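Skuvden workshop - looking for people to help teach our arm to fold

Posted 15 May 2025

We're a small shared workshop in the back half of an old print shop on Cisholm Street, and since February we've been building a towel-folding setup around a secondhand red arm. It is a ridiculous amount of fun and we need more hands! We're looking for a few people who can give us one or two evenings a week through the summer. You don't need a degree, and you don't need to have touched a robot before. If you've ever taken a printer apart just to see what was in there, please write to us.

The project goes by Plolar. Raíssa Rezende started it and does most of the motion code, and Rosimeire Cavalcanti looks after wiring, mounts and anything that needs a drill. Right now we're working on plain square folds with terry cloth, which is thick and forgiving. Thin dish towels are next, and they scare us a little.
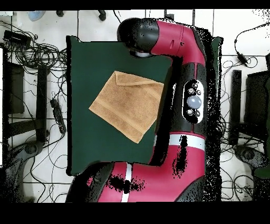

The arm over the green mat with a folded tan towel. Cabling still very much in progress.

What you'd be doing

Running fold attempts and writing down how each one went. We have 2375 logged so far, and the log is the most useful thing we own, so neat notes matter a lot.
Guiding the arm through folds by hand (we'll show you how on your first night).
Helping Rosimeire route the cables properly and get the power strip up off the floor.
Trying out fingertip shapes. We've printed 27 and kept 9, and we'd love to see yours.
If you write Python, there's a pile of cleanup in the camera code with your name on it.

What we'd like from you

You're 18 or over, you can make it to at least one evening session a week, and you're OK with kneeling, as the mat is on a tile floor (bring knee pads if you have them). Patience helps. Some nights are nothing but the same corner over and over - and then one good fold makes everybody yell.

Safety stuff: you'll do a short walkthrough before you go near the arm, one person always stays by the stop button, and long hair gets tied back.

What you get

This is unpaid, but we cover workshop dues while you're on the project, plus $70 a month toward travel or parts. You also get a key fob, shelf space, and use of the printers and the Seixas lathe once you've been checked out on them.

To apply, send a few lines to Raíssa through the Skuvden contact page with "Plolar" in the subject. Tell us which evenings work and one thing you've built or fixed, finished or not. Spanish and Portuguese are fine too.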